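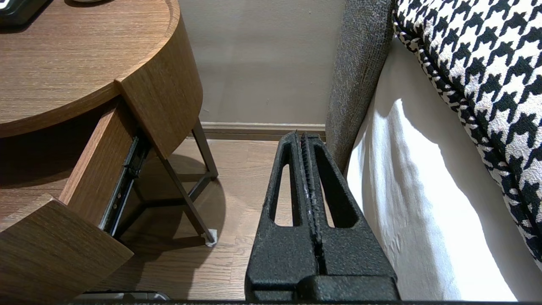 Sullalgate Home Robotics – Incident Review Meeting
Minutes, Oct 6, 2020
Present: Mafalda Seixas (chair), Ermelinda Esteves (minutes), R. Patrício, test operators from Marndale
Apologies: none

1. Previous minutes
Accepted with one correction. Item 4 should read "wrist camera", not "wrist cable".

2. Fault on the bedroom drawer task
Patrício reported. During run 1408 the arm stopped part way through closing the nightstand drawer. The controller logged a force limit trip on the wrist and held position. The gripper stayed closed on the edge of the drawer front. The operator pressed the emergency stop, which cut motor power but did not release the fingers. The drawer was freed by hand using the manual release on the gripper base.
No injury. Light marking on the inside of one finger.

3. Cause
Not settled. Patrício's view is that the approach angle was off and the drawer racked on its slide. Seixas noted that the force threshold had been raised after the September update and that the change was not entered in the log. Esteves asked whether the old value would have tripped earlier. Patrício could not say without replaying the run.
The Skivitz controller keeps only the last 1000 samples at full rate, so the start of the pull is missing from the record.

4. Emergency stop behavior
Discussed at length. Holding grip on power loss is the intended setting, so that objects are not dropped. Marndale operators said this was not on the instruction card, and two of them had assumed the fingers would open. Seixas ruled that the setting stays as it is for now – the card is to be changed.

5. Actions
Force threshold back to the earlier value before any further drawer runs. Patrício.
Replay run 1408 at reduced speed with the full-rate log saved to external disk. Patrício.
Instruction card to show the manual release and state that the gripper holds on emergency stop. Esteves.
Inspect finger pads and replace if worn. Marndale.
Drawer tasks suspended until the first two actions are closed. Pick and place work may continue.

6. Other business
Spare finger sets: four on the shelf, eight on order. Delivery expected late October.

Next meeting to be called by Seixas when the replay is complete.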